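Losard Ripening Room Controller, Series 20
Ethylene, temperature and humidity control for banana rooms
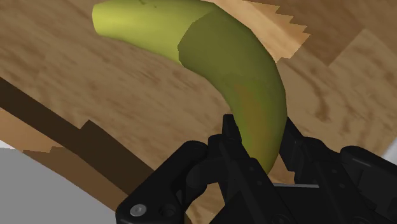

The Series 20 runs one sealed room holding up to 21 pallets. Set points for pulp temperature, air temperature, humidity and ethylene are entered at the door panel or loaded from a stored schedule. Four-day to eight-day schedules are supplied and can be edited.

Pulp probes are stainless steel with a pointed tip. Insert to the center of the fruit, in a box from the middle of the stack. Do not place probes in boxes facing the fans.

Venting starts after the gas period ends and repeats on a timer. Rooms without a powered exhaust need the vent kit, ordered separately.

Color stage is not measured by the controller. The operator enters it by hand from the chart on the inside of the panel door, and it is saved with the room log.

Specifications
Supply: 24 V DC
Probe inputs: 6
Probe cable: 20 ft
Log storage: 300 room cycles
Enclosure: wall mount, gasketed
Part no.: LS-102

In the box: controller, two pulp probes, one air probe, mounting plate, wiring sheet.

Replacement probes are sold singly. Probes from the older Jastadov panels fit the same terminals but must be recalibrated before use.

Technical questions: Ayten Baysal, controls desk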